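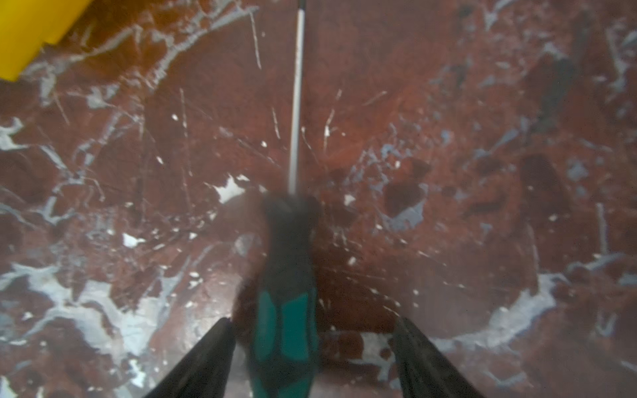 I have a new favorite screwdriver and I am going to talk about it for several paragraphs, so get a coffee!

Some background for anyone new. We've been in the Kurnstead apartment since April, and until last week every repair in it was done with the flat one from my grandmother's sewing box (lovely old thing, slips out of everything) or with a butter knife. Then Minttu Savolainen came for dinner, watched me go at a cabinet hinge with the knife, and the next morning she dragged me off to the hardware store in Nonbridge. Best Saturday errand in ages.

I tried every handle they had out on the rack and kept going back to the one with the teal-green grip set into black rubber. The color got me first, I admit it, but then there are those ridges between the green panels, and they sit under your fingers so nicely when you really have to lean on a screw. And the shaft! Long and thin and wonderfully shiny, long enough to reach the back screws in the kitchen drawers without scraping my knuckles on the runner.

So of course I went around the whole place looking for things to tighten. The drawer pulls, all of them. The towel rail. The wobbly leg on the hall bench, which has been wobbling since we bought it in Bodton and is now solid as a rock (sit on it, I dare you). The battery door on the bathroom scale. I even did the pan lids, which I'd assumed were just like that, all rattly, forever. They're not! It's one screw under the knob. Go check yours.

One thing I haven't solved is where to keep it. It doesn't fit in the sewing box with the lid shut, and if it goes in the kitchen drawer it'll be under the whisks by Tuesday. Minttu says a hook inside the closet door. I'm leaning toward a jar on the shelf, handle up, so I get to see the green.

Next up is the bathroom cabinet, where the left door hangs lower than the right. If you've ever adjusted that kind of hinge, please tell me which screw to turn first.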